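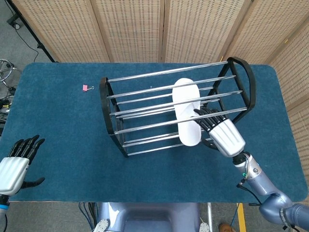 Small shoe racks with chrome bars: any good?

f_esteves
I've got one of the two-tier ones, black ends and chrome bars. Anything flat and light sits badly on it. It's for the hall, which is 94 cm wide, so I can't go bigger. Do I lay things along the bars or across them?

olby40
Across, every time. Four bars under each one and it stays put. Along the bars it drops into the gap.

C. Marty
Disagree. Across is fine for trainers, but heels fall between the bars on mine. I cut a bit of card for the top tier and stopped thinking about it.

olby40
Card goes soggy by November. And then you can't air anything, so why have bars?
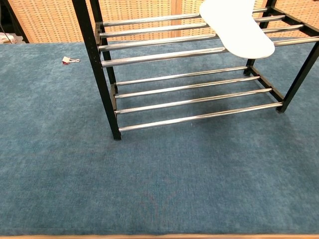 Re: Small shoe racks with chrome bars: any good?

f_esteves
Across is better, thanks. I'd like to keep the air getting through, so no card for now. Boots will have to go on the floor.

Agathe R
Check the fittings where the bars meet the posts. Mine worked loose after 2 months and the top tier leaned.

C. Marty
Same here, I do them up when I hoover. Still say card.

olby40
Never touched mine and it's been 4 years. Don't overload the top and keep the heavy pairs low down.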